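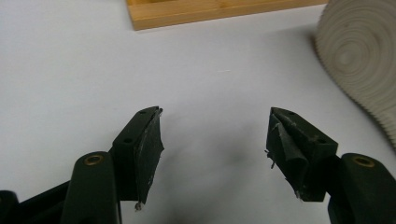 ## Replace the finger pads before or after a gripper comparison?

**Sharada Rajan**, posted 1st August

I have to compare two hand-held parallel grippers for a pick-and-place data set: our current one and a Hurnik on loan. Ours has the tape pads shown at the top. They are scuffed on the gripping faces, the right one has a folded flap running across it, and both have loose threads. The Hurnik comes with new molded pads.

The test objects are soft and irregular, mostly footwear. The metric is holds out of 100 attempts per object, same operator, same table. The current gripper has 2,855 logged grasps on this set of pads and I would like to keep that log usable as a baseline.

Do I re-pad before the comparison, or run it as is? Also, does a lifted edge matter if the center of the pad is still sound?

---

**Gerasimos Sfakianakis**

Run both. Pad condition is a variable and you currently have it confounded with gripper model. Three conditions:

1. Current gripper, worn pads. Compare this with your log.
2. Current gripper, new pads. Compare this with the Hurnik.
3. Hurnik, new pads.

Do them in that order, or you will have peeled off the worn pads before you measured them. If time is short, drop the number of objects and keep the attempts per object. I would not go below 62.

On the lifted edge: yes, it matters, but it depends on the approach. A flap at the tip folds under when the finger slides down past a surface, and you then have a double thickness at one end of the pad and a gap behind it. On a rigid box you will see this as rotation in the grasp. On a shoe upper the material gives and hides it. Log the contact location, otherwise you can't separate the two.

- Side contact, pad against the upper near the laces:

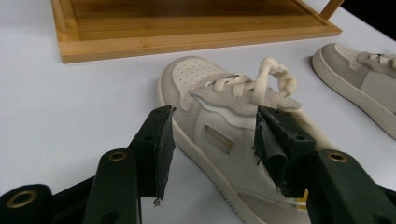 - Contact at the sole edge. Rubber on rubber is a different friction case, so give it its own column.
- Contact on the lace knot. I exclude these. The knot moves and the result tells you little about the pad.

Also check the pivots while the pads are off. Play at the bushings shows up at the fingertip and looks a lot like a bad pad.

---

**Kazimír Štefanec**

just put new tape on it, takes 3 minutes. we change ours every March whether it needs it or not

---

**Nandini Mudaliar**

Agree with Gerasimos on the order. One addition: clean the faces with alcohol before applying new tape and let them dry fully. Adhesive residue under the pad lets it creep, and you will be back to lifted edges well before the run is finished.

Photograph both pads at the start and end of each condition, with the jaws open to the same width. Then if the hold rate drifts, there is something to check it against.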